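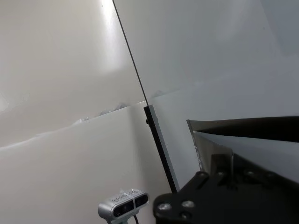 **Posted by Mevard**, workshop notes, Jul 8, 2023

I've spent most of the winter teaching an arm to pick up boxed goods and put them down again, partly by pushing it around by hand and partly from a controller across the bench. Most of what follows I learned by throwing recordings out. It's written for people with a small arm in a shed or spare room and a bit of patience.

## Before you record anything

- Do the job with your own hands first, slowly, and say each move out loud. If you can't name the move, you'll fumble it on the controller.
- Tighten every bolt on the gripper mount. A bracket that shifts halfway through an afternoon spoils everything recorded after it.
- Wipe the camera windows with a dry microfibre cloth. Don't use glass cleaner or your shirt.
- Run the camera cable with enough slack for the full twist of the wrist, then move the wrist through that twist with the motors off and watch the cable.
- Look at the wrist view on the monitor before you start. White walls and panels throw glare, and a bright patch that's harmless to you can wash out half the picture. Turn the lamp to face a side wall, or draw the blind.
- Clear panels are hard on depth cameras. I put a strip of matte tape along an edge if the arm has to work close to it.

## Guiding by hand

Put the arm in its free-move mode and hold it behind the wrist. If you hold it by the fingers you'll bend them, and your knuckles will be in every shot. Stand to the side the camera doesn't look at.

Go at half the speed that feels natural. Stop for a breath before each grasp and again after it. Those pauses make it much easier to cut the recording up later.

My arm runs on a Herkorum controller, and it gets stiff in free-move if the payload setting is wrong. Mine was 138 grams out for weeks and I put the drag down to old joints. Weigh the gripper with everything bolted to it and enter that figure.

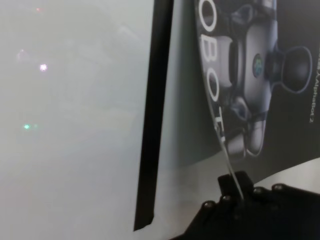 Boxes with glossy printing are fussy to pick up. The fingers slide on the coating, so come in square to the side and close slowly until the card just starts to give, then back off a touch. A thin rubber pad on each finger helps. Glue it with contact adhesive, as double-sided tape creeps once the room warms up.

Change the angle of the box between recordings. I did my first batch with every box lined up neatly, and the arm was hopeless the moment one sat crooked. Turn it, tip it on its side, push it further back. Keep the lamp where it is while you do this, then do a second batch with the lamp moved.

## Working from a controller

Remote control keeps your hands out of the picture and your back straighter. It also takes away any feel for how hard you're squeezing. I use a Tevance handset with the trigger travel wound down, so a full pull only closes the fingers to just under the width of the box.

- Sit facing the same way as the arm. Left should be left.
- Drive from the wrist view for the last bit of the approach, and with your own eyes for the rest.
- Record for 60 minutes at most, then have a cuppa. My grasps get sloppy after that and I don't notice until I play them back.
- Keep the stop button by your other hand.
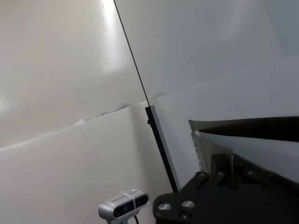

If a grasp goes wrong, finish the recovery before you stop recording. Let go, back off, line up, try again. A few of those are worth keeping, tagged so you can find them. Bin the ones where you bumped the bench.

## Sorting and storing

Name the folder for the task and the lamp position. Play back every recording at double speed on the day you made it. I have almost 2,000 of them now on a Teuber drive in the cupboard, with 2 copies of anything I'd be sorry to lose, and the early ones have names like "test new final". I still haven't gone back to sort those.

Park the arm low with the fingers open when you're done, and switch it off at the wall.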